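Workshop Tips: Double Doors in Simulation

Posted by Malou Hafstein, November 2024

The door-opening policy we train at Kerslake handled single doors well by August and still failed on double doors. These notes are for anyone setting up the same task in a simulator.

Vary the two leaves separately. Our first set used one wood texture for both, and the policy learned to find the gap by the texture seam. Give each leaf its own color and panel layout.

Randomize the starting angle of each leaf. If both always start closed, the policy never learns to recover from a door that is already ajar.

Keep the head camera high and leave the robot's own body in view. Nanna Bjarnason tried masking the torso out, and success on the held-out set dropped. The arms are a useful depth cue near the handle.

Score contact with the lever and contact with the door edge as 2 separate events. A combined score hides which arm is failing.

Check hinge friction before blaming the policy. One bad value spoiled 564 of our 3321 training episodes. Filter these out and retrain from the last clean checkpoint.

Narrow passages need a slower base speed. We cap it until both grippers are past the door edges, then release the limit. The cap is set in the task file, next to the hinge values.

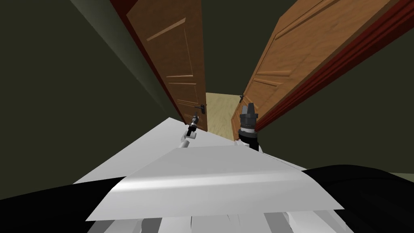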